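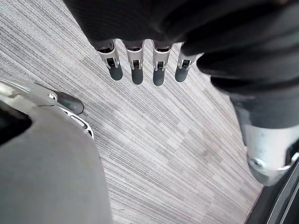
Attachment 1: gray striped carpet, main room

Support > Flooring > Open and Closed Tickets > Smell after cleaning

Opened June 17, 2024 by Golnar Hassanpour, Shirazi building, room 82
Product: Skanis carpet, gray stripe
Status: Closed

Problem as reported: The carpet has had a sour smell every morning following the last cleaning. It fades by lunch if the door stays open. No spills that we know of. Vacuumed twice, no change.

Reply, Parviz Jafarzadeh, Emitz floor care: What cleaner was used, and how much per bucket? Please don't put down baking soda yet. It gets into the pile and makes the rinse harder.

Golnar: Kanda concentrate, 2 capfuls. The sheet on the closet door says one, but the bucket is the bigger one we got in December. I didn't do the cleaning myself, so that is what I was told.

Parviz: Sounds like leftover soap. Go over it with plain warm water in the extractor, running with the stripes, then make two dry passes. Leave the fan on overnight. If your extractor has a heat setting, keep it off.

Golnar: Done last night. The water in the tank came up cloudy with a lot of foam. Smell is weaker, still there by the window.

Parviz: Repeat by the window only – same steps.

Golnar: Second rinse done, tank water clear. No smell this morning. New sheet is up on the closet door with the right amount for the big bucket.

Closed by requester.

Contact Emitz Floor Care | Copyright Emitz | Back to top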